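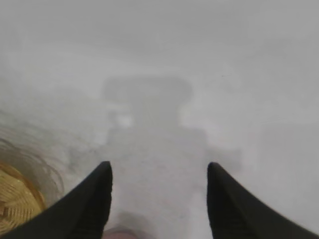 Yolanda Lindqvist wrote in to ask whether a woven basket can be washed at all, or whether she should just keep dusting hers and hope. Yes, you can wash it! Quickly, though. I use a bowl of lukewarm water, a drop of dish soap and a soft brush, and I follow the strands so I'm not scrubbing across them.

How long does it take to dry?
Longer than you'd like. I leave mine upside down on a rack overnight, away from the radiator (I cracked a rim that way in June and I'm still annoyed).

Mine has gone dark in the gaps of the weave. Is that dirt?
Could be dirt, could just be the color of the strands. Try a dry toothbrush on one small spot first. If nothing comes off, leave it alone – it's probably meant to look like that.

Can I keep bread in it?
I do, with a cotton cloth underneath. Anything sticky or oily goes in a dish.

A strand has popped out. Help?
Dampen it, wait ten minutes, then tuck it back under its neighbor with a blunt knitting needle. Please don't snip it!

Do you sell the brush you use?
No, sorry. Mine is a Fadik from the hardware store, and any soft one will do.

How many baskets do you own?
Oh dear. 69, and roughly 200 if you count the ones in my sister's garage.

Last updated 2022-08-26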